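Notes on the Janjua Scheduler: Deadlines, Stale Poses and the Shared Workspace Lock

October 16, 2020

This entry continues the series on the control software we maintain for two-armed manipulation. Earlier entries dealt with calibration and with the layout of the message bus. The present one concerns the scheduler, known internally as Janjua, and the changes made to it during the current release cycle.

Janjua sits between the task planner and the two arm controllers. The planner, which we call Markel, issues goals in terms of objects: take hold of this cable near its connector, bring that power strip within reach of the other gripper. Janjua converts each goal into timed motion requests and decides which arm may enter which part of the workspace. Until the previous release it did so with a single lock. Whichever arm held the lock could move freely and the other was obliged to wait outside the central region.

The single lock was simple to reason about and its behaviour was entirely predictable. It was also unsuited to the cable tasks that now form most of our test programme. An arm that presents an object to its partner must remain in the centre while the partner approaches, and the old lock had no means of expressing that arrangement. Our colleague Sutrisno Menon proposed dividing the workspace into 16 cells, each with its own lock, and permitting a cell to be shared where both arms have declared the same object as their target. The proposal was adopted with one amendment: a shared cell imposes a lower speed limit on both arms for as long as it remains shared.
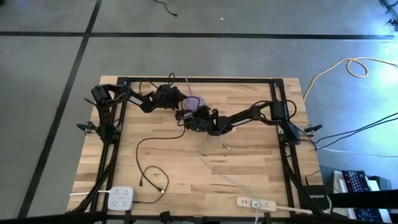 What happens when both arms request the same cell for different objects? The request with the earlier deadline is granted, and the other is returned to Markel with a code indicating that a new plan is required.

Returning the request, as opposed to queuing it, was the subject of considerable discussion. A queued request carries with it a pose estimate that grows older with every cycle. For rigid objects on a flat surface this is tolerable. A cable, however, may be dragged by the movement of another cable lying across it, and an estimate that was sound when the request was filed can be wrong by the time the lock is released. Janjua now discards any pose older than 11 perception cycles and asks for a fresh one before motion begins.

The perception side required corresponding work. Our segmentation module, Gatico, had previously published one mask per object class. Where two dark cables crossed, it would report a single object with four ends, and the planner would on occasion select a pair of ends that did not belong together. Gatico now publishes a separate centreline for each cable, with a confidence value at every crossing. Markel declines to plan a grasp within a fixed distance of any crossing whose confidence falls below the threshold. We consider this conservative, and intend to revisit it.

Regression testing was carried out against our library of recorded sessions, which at present holds 231 entries. The replay tool feeds recorded joint states and masks to the scheduler and compares its decisions with a reference. All but five sessions matched. In each of the five, the new scheduler admitted the second arm earlier than the reference had, and on review we judged the new behaviour to be correct. The references have been updated accordingly.

One defect remains open. If a controller restarts while it holds a shared cell, the lock is released but the speed limit is not - the remaining arm continues at the reduced speed until it leaves the cell. The fault errs on the side of caution, and a correction has been scheduled for the next Trulmont release.

Readers who maintain their own branch should note that the configuration key for the central region has been removed. Files which still contain it will be rejected at start-up with an error naming the offending line. The migration script in the tools directory will rewrite an existing file and keep a copy of the original beside it.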